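Ticket 1947: Missing segment in survivor testimony
Archive: Jarlow Oral History Collection
Status: Resolved
Priority: Normal

Reported issue: The recorded testimony of a refugee from Astovia stops at minute 58 and resumes with a different chapter. The account of the family's night crossing of the border is absent from both the audio and the transcript. The full interview runs 117 minutes.

Wednesday, morning: Staff compared the public file with the preservation copy. The preservation copy is complete — the fault lies in the public version only. The missing passage lasts 10 minutes. 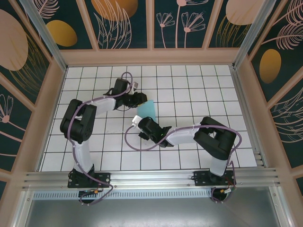 Maiara Damasceno replied that her father gave this interview and that the family had never asked for any part of it to be withheld. She requested that the passage be restored in full, including the names of the two brothers who did not survive the camp.

Wednesday, afternoon: The signed release was reviewed and carries no restrictions. A new public file was made from the preservation copy, and the transcript was corrected. The spelling of the village, Hviid, was confirmed with the family.

Closed by: Manon Gauthier, Access Services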